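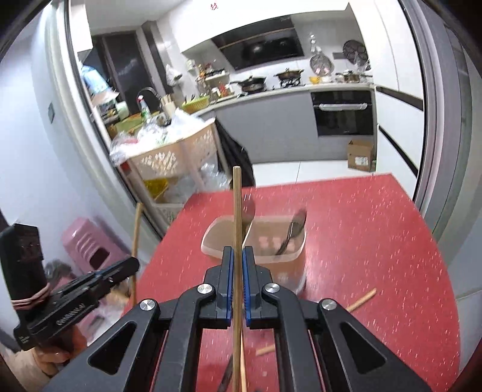

I've never trusted utensil holders. Anqi Lu swears by hers, but most of them strike me as a cup with ambitions, and chopsticks end up on the table anyway.

Still, I gave in this October. My doubts so far:

- Two compartments sounds like a system. In my kitchen it lasts until the first batch of noodles.
- Oval holes along the front are meant for airflow, I guess. The label and barcode are still on, in case I change my mind - I might.

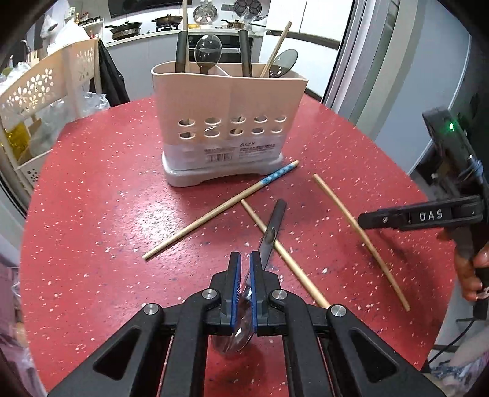
## Would I buy another?

Ask me after 3 months.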